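# Write the cloth down

The draft rules for shared pick-and-place tests run to 16 pages. I have read them twice. Most of it is good work and I would sign it tomorrow. The part I would not sign is the half page on the work surface, which says the test area should be "flat, neutral and free of clutter." That is all it says, and I think it will cost us more than any other line in the document.

The draft has plenty to say about the arm. You must report the model, the payload, the controller version, the grip force, the speed limit and the date of the last calibration. You must report how many trials you ran and you may not drop any. Good. A few years ago people left half of that out, and you could not compare one lab's numbers with another's.

But a gripper doesn't work on an arm. It works on a table, with something on it, and a small block is a different problem on bare metal than on cloth. Cloth gives a little when the fingers press down. It drags when the block is pushed sideways. It takes a crease and keeps it, and a crease under a block can tip it enough to change where the fingers should close. Anyone who has run these tests knows this. The rule should know it too.

We ran into it with the Kimeo task set last April. Two groups ran the same set, 600 trials each, with the same fingers and the same blocks. Our success rate was well under theirs. We spent weeks on the software before someone asked what the Judov bench was covered with. It was a hard rubber mat. Ours was cloth. Neither report mentioned it, and neither report broke any rule by leaving it out.
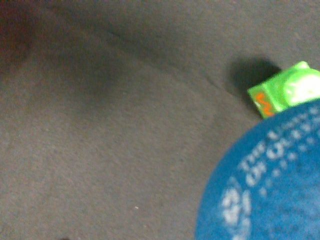
**Manipulation Methods Group — Opinion**

Gray cloth is neutral, and there is nothing wrong with a green block sitting on it. Whether a cloth with a long crease counts as flat is up to the person filling in the form. I would say no. A colleague I respect would say yes, and under the draft we are both right. A rule that lets two careful people give opposite answers is not finished.

The same goes for clutter. A block by itself is one job. A block partly behind a printed blue disc is another, at least for a camera down near the fingers, where a thing close to the lens can cover a lot of what the robot has to find. I don't want such layouts banned. They are closer to real work than a clean table is. I want them written down, so that a score from a bare table and a score from a crowded one don't end up in the same column.

Three objections came up when I raised this.

The first is that it adds paperwork. It does. I would ask for the surface material, whether it is fixed or loose, whether it is smoothed between trials, and one wrist camera picture from the first trial and one from the last. That is a few minutes of work on a test that takes days.

The second is that a good robot should cope with any surface, so the surface shouldn't matter. I agree with the first half. If a robot copes, the report can say so and list the surfaces. If nobody records them, no one can check the claim.

The third is the strongest. People at Brovau argued that we should all buy one standard mat and be done with it. It would make scores easy to compare. I am still against making it the only choice. Labs would tune to the mat, and we would learn a great deal about one mat. Allow a standard surface as a baseline, by all means, and let people report others next to it.

There is also the matter of wear. The Malik protocol, which the draft borrows from in other places, asks for the test surface to be inspected every 50 trials. I'd like that carried over word for word. Cloth shifts as the robot works on it, so trial 601 may not be run on the same surface as trial one, even if nobody has swapped anything. Lint collects too. Whether a stray fiber matters to a vision system is an open question, and it will stay open as long as our records don't mention it.

My request to the drafting group is small. Strike "flat, neutral and free of clutter." Put in a short table with the items above, and make it required in the same way the grip force is required. Leave the choice of surface to the lab — just don't leave the reader to guess at it.

Comments on the draft are open until April. I have sent mine in, and it says more or less what this page says, with the table attached.

Jan 24, 2021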